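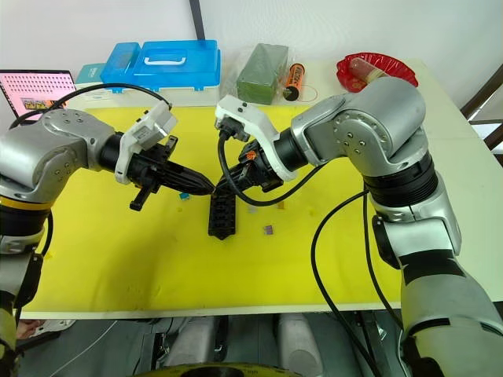
**Can I load the fuses before the box is screwed down?**

Load them on the bench first. It's easier to see into the slots there, and a dropped fuse lands on the mat instead of behind a panel.

## Section 9: Loading the Brovness six-way fuse box

The carton calls this a two-minute job. We have our doubts. Allow more if it's your first one, and ignore the claim that it needs no checking.

**CAUTION:** Bench loading is for a box with no wires attached. If yours is already in a vehicle, disconnect the battery and go to Section 26.

1. Clear a flat, well-lit spot and put down a plain, light-coloured mat. Small blade fuses disappear on a patterned benchtop.
2. Set the box down with the slots facing up and both mounting tabs clear of other parts.
3. Look into each slot. You want a pair of metal contacts, level with each other. If one is bent or missing, send the box back. Don't straighten it with pliers, whatever the Zarkow leaflet says.
4. Lay out your fuses beside the box and check them against your wiring list.

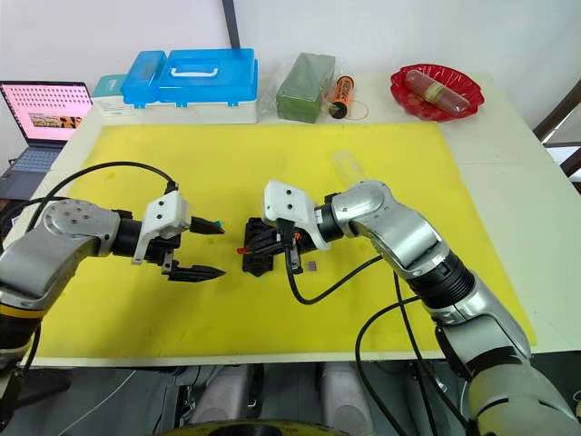

*Fig. 2. Slotted part on the mat, storage case and other items kept to the back of the table.*

**Note:** Colour is a handy guide to rating and that's all it is. Cheap assortments get sorted badly, and a tinted body can look quite different under a warm lamp. Read the number on each fuse. If you can't find one, don't fit it.

### Fitting the fuses

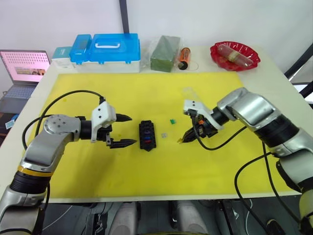

Storkley Bench Guides | Revised 31/03/2018

The Kerekes puller is sold as a must-have. It's good for getting fuses out of a tight row. For putting them in, we couldn't find much it did better than fingers.

5. Start at one end of the row and work along. Hold the fuse by its plastic body, blades down.
6. Line up both blades with the contacts before you push. A fuse that leans is usually catching on the slot wall.
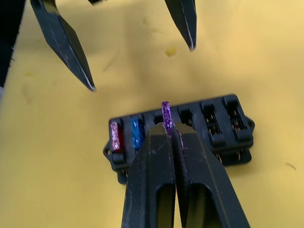
7. Press straight down with even pressure. If it stops early, lift it out and look at the blades. Rocking it from side to side will spread the contacts, and a loose contact runs hot later on.
8. Compare the height with its neighbours. One fuse standing proud of the others isn't home yet, even if you felt a click.
9. Leave unused circuits empty. Spare fuses belong in the case.

**Note:** The "self-seating" wording on the carton refers to part 366 only. We'd still press those down by hand.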